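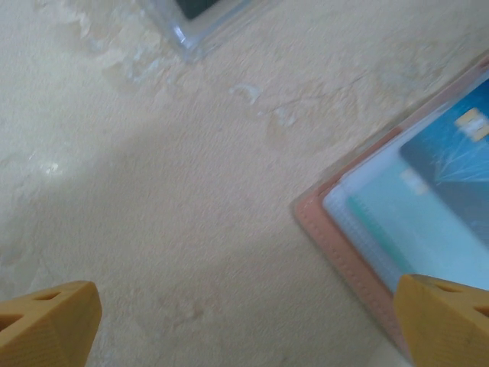
Pale cream, close up

Hi everyone,

Back from my month at Zalusby and still sore in places I didn't know I had. A few of you asked how the mornings go there, so I'll answer the lot of you at once (sorry, long one!).

Doors open at 4:30 and there's already a line on the stairs. Sarla Sengar teaches the led class and she counts slow. I mean really slow, the fifth breath in navasana goes on for about a week. The rest of the time it's self practice, 30 mats packed in so tight you learn to fold forward with your arms tucked in. I got stopped at Marichyasana C on my second morning and stayed stopped until I left, which was good for me, I guess, though I sulked over my dosa. 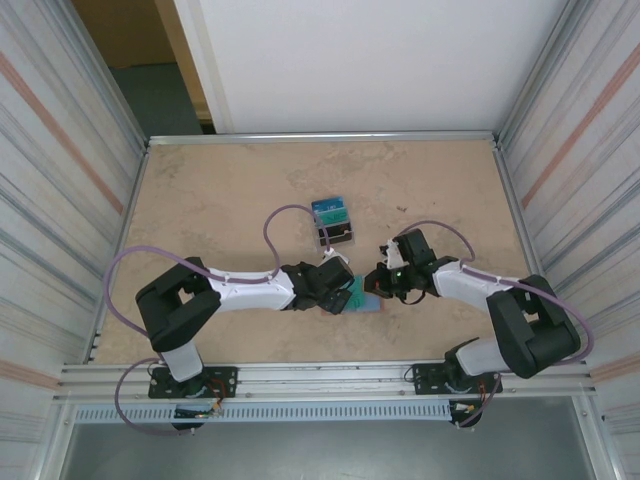

Two arms over the tabletop

Money, for those who wanted numbers: I paid 405 dollars for the month of classes, and my room at the Sukwood guesthouse was 529 with breakfast. Breakfast comes at eight, so you're starving by then. Bring a cotton rug, the rental mats are slick once you sweat.

Now, on the chanting question from July:

> Does she expect you to know the opening chant before you
> show up? I can mumble along with the first two lines and
> then I'm lost. Also do they teach the closing one?

No, she doesn't expect it! She says a line, you say it back, and after a week it starts to stick. 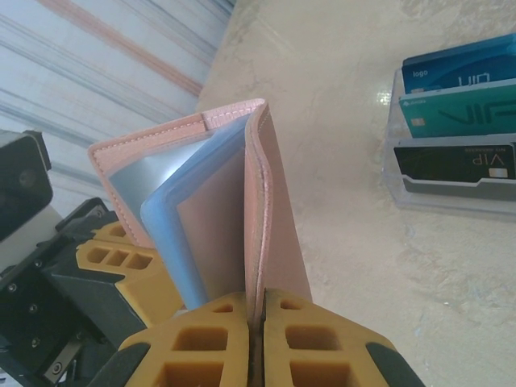 She also does a half hour of chanting after Saturday-style rest mornings, sitting on the floor with a printed sheet, and the closing one gets covered there. I'm still hopeless at the long vowels. The sheet is from the Chaturvedi booklet, and if somebody has a clean scan of it I'd love one, mine has coconut oil all over page three.

One thing I'm still chewing on is the jump backs. I was told to quit them until my left wrist settles down, and just step. Has anyone here gone back to jumping after a long break from it?

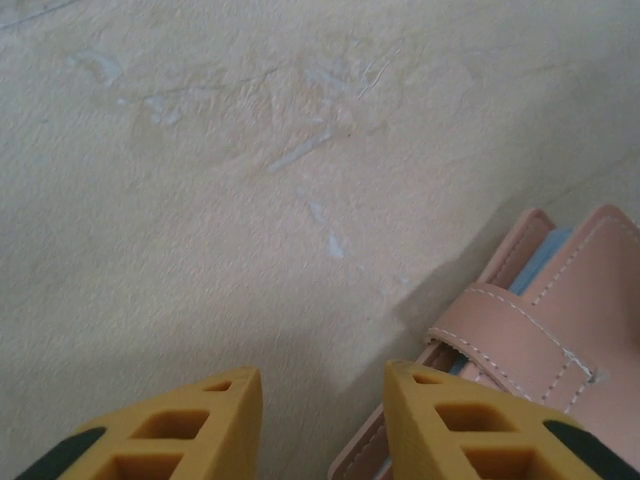 Tatolcombe: I stepped back for most of a year and my practice was better for it. Start with the sun salutations only, leave the seated ones alone until the wrist is quiet the next morning too.

Thanks for that, I'll try it. Off to roll out the mat now.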